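Visit report: Grumstead appliance rooms, August

Grumstead opens its test kitchen and appliance rooms to outside visitors once a year. I attended the August session for the Kututano tenants' newsletter, which has been running a series on fitting out small kitchens. Arrival was at 10 in the morning through the loading side of the building. Visitor parking is limited and the sign for it faces the wrong way if you come from the ring road.

The tour runs through three areas: the cable and plug store, the bench room, and a mock-up of a studio kitchen that Tivach built for a housing trade fair and later passed on. Registration gave the building's original floor area as 1571 square metres. A good part of that is now let to Castillo for storage and was closed to us.

Cable and plug store

This part can be covered quickly. Cords are hung by length on numbered pegs, with adapters in drawers below. The labelling is consistent and the aisle is wide enough for a trolley. Our guide spent longer on the tagging procedure than the room justified, although the point about recording the cord and the appliance separately was sound.

Bench room

The bench room is where countertop appliances are set out one at a time and assessed for layout and legibility. Tables are white. The appliance on the bench for our group was a compact Midea microwave in a cream-white matte finish, with softly rounded corners and a side-hinged door pattern familiar from most small ovens. I had asked in advance to look at a compact microwave, as our readers write in about them more than any other item.

The door takes up most of the front and the controls are confined to a narrow vertical strip on the right. A thin line in a pale peach tone runs around the dark window. It is a decorative line, but it gives the front some definition that an all-cream door would lack. The brand name is printed small at the bottom of the glass.

The display is small, black and set at the top of the panel. It was showing a single 0 at the right-hand end. I could read it without effort from a normal standing position at the bench. The printing on the buttons is another matter. The characters are tiny, and grey on light grey, and anyone who needs reading glasses for a phone will need them for this panel. 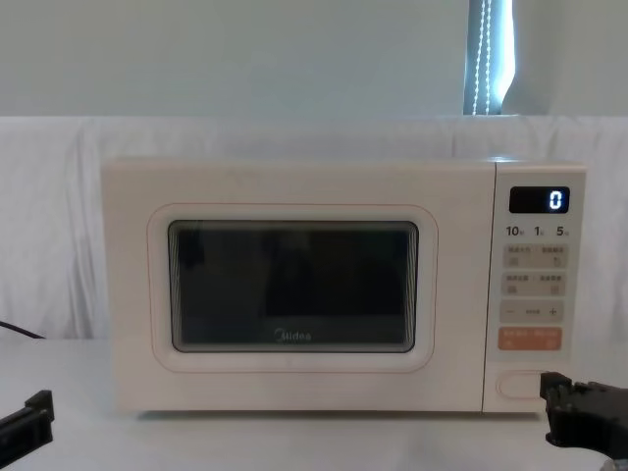

Control layout

The group discussed the panel at some length, and I have put the remarks in order from top to bottom.

Directly under the display are the numerals 10, 1 and 5, each with a very small character after it. We took these as quick time settings. The order is by unit, in our reading, and a first-time user may hesitate over it.

Next come two rows of paired buttons, light in colour, with Chinese characters and a small icon on each. I do not read Chinese, and the icons alone were not enough for me to be certain of every function. For an English-speaking household I would suggest a printed card on the wall beside the oven -- or a strip of clear label tape, if the landlord permits it.

The minus and plus pair sits lower down, with minus on the left and plus on the right. This needs no translation. The bottom pair I will come to below, as it was the feature the group liked best. 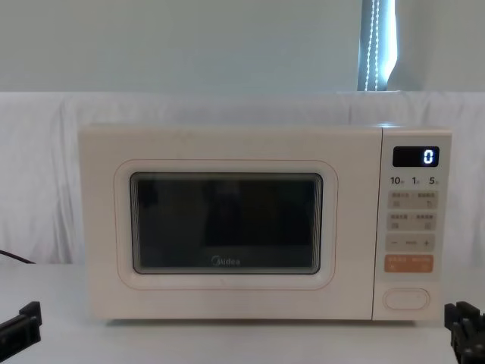
Lovely Catacutan

The peach-orange strip carries white lettering and is the only strongly coloured item on the appliance. On a panel that is otherwise beige and grey, the eye goes to it first. One visitor felt the tone was too close to the line around the door to count as a proper signal colour. I disagree, but the white lettering could be larger.

On placement, the oven stood close to the front edge of the table. In a domestic kitchen I would set it further back and check the ventilation clearance given in the manual before pushing it against a wall. Our guide's house rule for the bench room is 100 millimetres behind any heating appliance. That is Grumstead's own figure and does not replace the manufacturer's.

Studio kitchen

The Tivach mock-up has a single run of bench with a sink at one end. Door swing is the main constraint. A left-hinged oven placed at the left end of the run, against the wall, will not open fully, and the guide demonstrated this with a cardboard template. The power points are mounted too low for my liking.

We had 30 minutes in this room, which was enough. Tea was served in the corridor. Bookings for next August are taken at the front desk, and groups are capped at 10.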